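Stondirau Household Removals and Storage
Frequently asked questions

Last revised 18 March 2020

These are the things people ask us on the phone, mostly while standing in a hallway with a roll of tape stuck to one sleeve. If your question isn't covered, ring the Testent office. If it's covered and you'd still like to hear a human say it, ring anyway.

BEFORE YOU BOOK

How far ahead should I book?

A month is comfortable. Two weeks is usually possible. Three days is possible if you are moving in February, when the whole country stays indoors and we wash the vans for something to do. The end of any month in summer goes first, as every tenancy agreement in Britain seems to have been written by the same person.

Do you come and look at the house first?

For anything bigger than a one-bedroom flat, yes. The visit is free and takes half an hour. Please show us everything, including the loft, the shed and the cupboard you walked us past quite briskly. We have seen worse cupboards. What we can't do is fit a cupboard we've never met into a van that is already full.

How do you work out the price?

By volume, distance and stairs. Our small van holds 295 cubic feet, and the surveyor will tell you how many times over you're going to fill it, or whether you need one of the lorries. Stairs are charged by the flight after the first. A lift counts as a lift only if a sofa goes in it.

Is the quote fixed?

It is, for the things on the list. If the list said "some books" and we arrive to find a private library, we'll stop and have a conversation before we load anything. We would sooner have it on your doorstep than on the invoice.

What's the deposit?

A tenth of the quote, taken when you confirm the date. It comes off the final bill.

My completion date keeps moving. What happens?

You can change the date once for nothing, provided you tell us 10 working days beforehand. After that we charge for the crew we couldn't use elsewhere. If your solicitor is the cause, you're welcome to forward our bill to your solicitor. We've yet to hear of one paying it.

PACKING

Do I pack, or do you?

Either. Most customers pack the easy rooms and leave us the kitchen, which is sensible. Some pack everything and leave us a note of apology, and that's fine too. If we pack, we come the day before and bring our own materials.

What boxes should I use?

New double-walled ones, in two sizes at the most. Supermarket boxes are free and come in every shape known to science, so they won't stack, and the banana ones have a hole in the bottom. We sell boxes by the bundle and buy back any that return flat and clean within six weeks.

Should I keep the original boxes for things?

For televisions, record players, printers and anything else that came in shaped foam, yes, if you've still got the foam. The box by itself is just a box. For the toaster, let go. 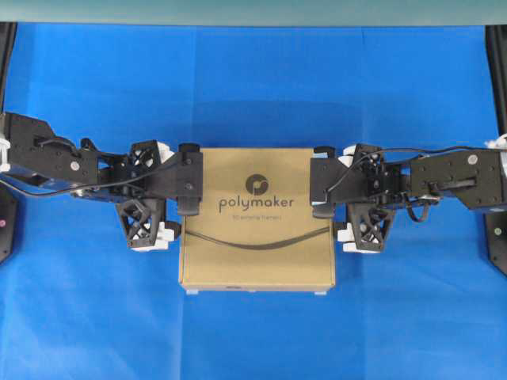

How heavy can a box be?

Light enough that you can lift it yourself without making a noise. Books go in small boxes, bedding goes in large ones, and a great deal of human misery has come from doing it the other way round. If you have a large box and some books, put a layer of books in the bottom and fill the rest with jumpers.

What do I write on them?

The room it's going to, on the top and on one side. Our crew haven't lived with you and don't know what "Mum's bits" means or where Mum's bits live. Avoid "misc". By the afternoon you will have eleven boxes marked "misc", and the kettle will be in one of them.

Which tape?

The brown plastic kind, two strips along the bottom and one across. Masking tape is for decorators. Sticky tape of the sort used on birthday presents will hold until the second stair.

Can I leave clothes in the drawers?

In a solid chest of drawers, yes, if it's just clothes. Flat-pack drawers should be emptied. They were built to stand in one place and they feel strongly about it. Take out jewellery, documents, coins and anything you'd rather not have discussed in the cab.

How should I pack plates?

On their edges, each one wrapped, with crumpled paper under and over them. Plates stacked flat break from the bottom up, and you won't find out until you reach the ones you liked. Glasses go upright on the top layer. When you shake the box gently you should hear nothing at all. If you hear something, add paper. If you hear a lot of small somethings, it's too late for paper.

What won't you carry?

Petrol, paint, gas bottles, fireworks, bleach, anything living, and cash. Lawnmowers must be drained. Houseplants we'll take over short distances at your own risk, though they do better on somebody's lap.

And the freezer?

Empty, defrosted and dry by the night before. Defrosting takes longer than you think, and it takes a lot longer than the twenty minutes you'll have left for it.

ON THE DAY

What time will you arrive?

Between eight and half past. If we're held up, the driver will ring. Please be dressed.

Where do you park?

As near the door as the street allows. If you live in a permit zone you'll need to arrange a suspended bay with the council, who like plenty of notice. We can do this for you at cost plus an administration fee, which mostly pays for being on hold.

Should I help carry?

It's kind of you, and no. The crew have a way of working, and our insurance doesn't cover your toes. What does help is one person at the new house who knows where things go and will say so with confidence. They needn't be right. You can move the bookcase later.

Do the crew want tea?

The crew want tea.

Will you take the beds apart?

Yes, ordinary beds and tables are included. Bunk beds, wardrobes and anything bought from the Dostmont range with a hidden bolt need to be on the list beforehand so that we bring the right tools and the right frame of mind. We put them back together at the other end if they were standing when we arrived. Please don't take something half apart and stop.

What about pianos?

Uprights are fine with notice. Grands go to our colleagues at Spanos, who do nothing else and have the backs for it. We'll arrange it and put it on the same bill.

The sofa won't go through the door. Now what?

We measure, we tilt, we take off the feet, we take off the door. If it went in, it will usually come out, unless a porch or a radiator has been added since. Window removals need a separate visit. In the saddest cases it stays behind and becomes a talking point for the buyers.

STORAGE

Where is it?

At our Testent depot, in sealed wooden containers on the ground floor. Your things go into the container at your house or at the depot, the door is fixed shut, and it isn't opened again until you ask.

Can I visit my belongings?

With two days' notice, on weekday mornings. The container has to be fetched out by forklift, so there's a small charge. If you think you'll need something in the next few months, tell us and we'll load it last. It will still turn out to be the passport, and it will still be at the back.

What's the shortest time I can store for?

One week. The longest so far is a dining table and six chairs whose owners are "just renting for a bit" and have been since we had the old sign.

INSURANCE AND COMPLAINTS

Am I covered?

Standard cover is £4,000 for the whole load, which is less than most people own once they add it up. One customer worked through our inventory sheet and found £2,681 in the kitchen alone, largely saucepans. Fill in the sheet and we'll quote for the proper amount.

Are boxes I packed myself covered?

Against loss, fire and the van being in an accident, yes. Against a vase having been wrapped in one sock, no.

Something's broken. What do I do?

Keep the item and the packing, take photographs, and tell us in writing within seven days. We'll reply within five working days, and either repair it, replace it or explain why not. Please don't glue it first.

How do I pay?

The balance is due two working days before the move, by card or bank transfer. We no longer take cheques, following an incident with a cheque.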